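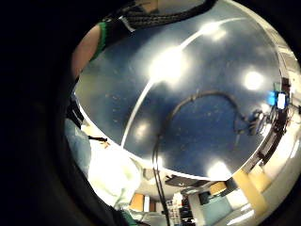
Notebook, March - Grube cabinet, ticket and meter checks

Started 8:40 with the Grube on the long bench, Trivham firmware as delivered. Purpose is the meter and ticket section of the submission for the Furnbridge floor. The game math was signed off last month by Zofia Piątek and I am not reopening it. What the state wants from us now is whether the money going in, the money coming out and the numbers on the audit screen agree after every kind of interruption we can produce.

Software signature read from the audit menu and compared with the letter. Match. Read it again after a cold boot, same value. Seal on the logic door intact before I opened it, old seal taped to the inside cover of this book.

Cleared the non-volatile memory, set denomination to one cent, ticket limit at the jurisdiction default. Meters all zero. Door open, door closed, both events logged with the right time. The clock was an hour behind when it came out of the crate (still on winter time), so I set it and wrote a line in the event sheet. If someone sees a one-hour gap in the exported log, that is me.

Baseline run

Inserted 100 test vouchers through the validator. All accepted, coin-in and voucher-in meters agree with my tally sheet. Cash-out after each one, tickets kept in order with a rubber band in the gray tray. Barcodes all scanned on the hand reader except one, which had a crease across it from the printer throat. Reprinted from the attendant menu; the reprint says DUPLICATE across the top as it should.

Total of credits in against credits out balances to the cent. I did the sum by hand and Olumide Oyelaran did it on the spreadsheet, and we got the same answer.

Power interruption

This is the part that took most of the day. Procedure is to pull mains at a fixed point in the game cycle and check that the cabinet comes back to the same state. Points used: reels spinning, win being counted up, ticket half out, voucher half in, and inside the attendant menu. Then the same with the network cable out.

Reels spinning and win count-up: no trouble. It comes back, shows the last result, finishes paying and writes one entry in the log. Attendant menu: drops to idle, which the rules allow.

Ticket half out is where it gets interesting. The Momton printer holds the paper on power loss, and on restart the cabinet decides whether the ticket counts as printed. Most of the time it decides correctly. On a few pulls it voided the first ticket, printed a second one, and the voucher-out meter moved twice.

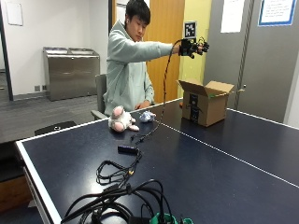 The second movement is then corrected by a negative adjustment that appears on the audit screen but not in the exported log, so anyone working only from the export would see more going out than was paid. It is a small thing in dollars. It matters a lot for the revenue report, because the state's share is worked out from those exported meters, and a casino that pays its share late or short has a bad month.

I could not get it to happen on demand at first. Urmas Dambrauskienė suggested it depends on the position of the paper sensor and not on the timer, so I marked the paper edge with pencil and pulled mains by eye when the mark reached the bezel. After that it came up on nearly every attempt. Longest ticket value tried was 1,970 credits, same fault. Smallest was a single credit, same fault. So the amount has nothing to do with it.

Network cable out makes no difference to the fault, but the negative adjustment is sent late, after reconnect, with the reconnect time on it. Event code is 181 either way. The manual lists that code as "printer recovered", with no mention of meters.

Voucher half in: clean. It returns the voucher on restart every time. I tried holding it to be awkward and the validator timed out and raised a door-style alarm, which is fine.

Phone call with the manufacturer

Weronika Walczak rang them at 2:15 and I listened in. Their engineer knows about the double print and says it is fixed in a later printer build. He did not know about the export. He asked whether we would pass the cabinet with a note. Weronika told him a note is for the regulator to accept, and our report will say what the meters do. He will send the newer build, but a new build is a new signature, so the printer section has to be run again from the top. I would keep the baseline results as they are. Zofia Duda thinks the baseline needs repeating as well, on the grounds that the printer is in the payment path. She is probably right. Leaving it open until she has read the letter.

They also want to know about their 30 other cabinets already waiting at Furnbridge. Not our question to answer. Told them to write to the agency.
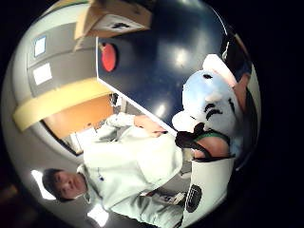

To do before the next session

Export the full log to the share and label it with the old signature, so it does not get mixed up with the new build.

Type up the pencil-mark method properly. The mark goes on the left edge, a finger's width below the perforation. Ask Urmas to try it from the written steps without me there.

Check whether the adjustment shows up over the slot accounting link or only on screen. I looked at one packet capture late in the afternoon and didn't see it, but I had the filter set wrong for part of that, so don't rely on it.

Order paper. The open roll is close to the red stripe.

New seal on the logic door, number written in the seal register. Cabinet powered off at 5:20, key back in the cupboard.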